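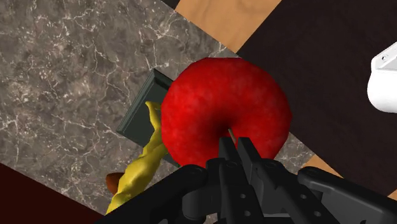
La manzana llevaba toda la mañana sin pudrirse, y eso ya era una ventaja sobre mi cocina.

El paquete de prueba de Oretti costaba 755 al mes e incluía una encimera simulada, una pinza negra y fruta ilimitada. El comercial me lo había vendido como «la cocina que aprende sola». Yo llevaba 11 años escribiendo reseñas de electrodomésticos y había oído lo mismo de una panificadora.

Elegí la tarea 2: coger la manzana roja. Había otra con el pimiento, o calabaza, o lo que fuera aquella cosa amarilla y retorcida, pero uno conoce sus límites.

La pinza se acercó al rabillo con los dedos muy juntos, como quien va a quitarle una pelusa al jefe. Luego se detuvo.

- Está evaluando el agarre - me escribió el servicio técnico.

- ¿Cuánto tarda?

- Depende de su plan.

Mi plan era el Parkside. Con el Collbridge, por lo visto, la duda duraba la mitad y venía con gráficos. Pregunté si la manzana también mejoraba. Me respondieron que la manzana era la misma para todos los clientes, en un tono casi constitucional.

Esperé. Fui a mi cocina, la de verdad, abrí el frutero y me quedé mirando una pera de agosto. Evalué el agarre. Volví con las manos vacías.

En la pantalla la pinza seguía allí, sobre su encimera de vetas blancas, mucho más limpia que la mía. Le puse un 8. En el apartado de inconvenientes escribí «indecisa», lo borré, y renové otro mes.

Relatos recientes
La aspiradora pide vacaciones
Garantía Mfaume, tercera llamada
Tostadora con opiniones
Manual para devolver un ascensor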